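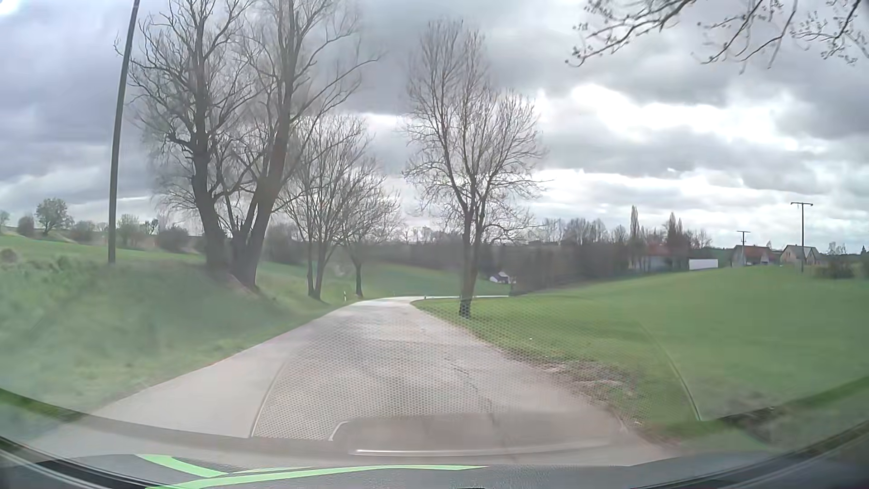
Malinari road to be resurfaced before winter

Oct 26, 2023

Resurfacing of the narrow road between Malinari and Fontana will begin next week, the district roads office has confirmed. The work covers the full open stretch between the two villages and is expected to take 9 working days, weather permitting.

The road was last given a new surface more than 20 years ago. Since then it has been patched several times, mostly at the Fontana end, where farm traffic is heaviest. An inspection in May found long cracks running with the direction of travel and soft edges in several places. The office decided then to replace the top layer along the whole length and leave the base as it is.

The contract has gone to Tellix, the firm that rebuilt the bridge approach at Erosau. Crews will work on one half of the road at a time – the other half will stay open to residents, school buses and emergency vehicles. Through traffic will be sent by way of Erosau. Signs for the detour will go up two days before work starts.

The speed limit will be lowered for the length of the job and for one week afterward, until loose chippings have been swept up. Farmers who need to move wide equipment are asked to call the roads office a day ahead so that a crossing time can be arranged. Trash pickup in both villages will stay on its usual schedule, but bins should be out by 6 in the morning.

No painted center line is planned. The road is too narrow for two marked lanes under the district's rules, and the office says a line would push drivers onto the grass when they meet a truck. White marker posts will be checked and straightened where needed, and new ones will be added along the bends.

Several residents had asked whether the roadside trees would be cut back to make room for the machines. The office says none will be felled. Low branches hanging over the pavement will be trimmed where they are in the way of the paver, and the cut wood will be left on the verge for 3,000 meters on the Malinari side, where households may collect it free of charge. Wood on the Fontana side will be chipped.

Ditches will be cleared in a separate job later in the season. A notice with the detour map is posted at the village hall in Malinari and at the bus shelter in Fontana – copies can also be picked up from the roads office during opening hours.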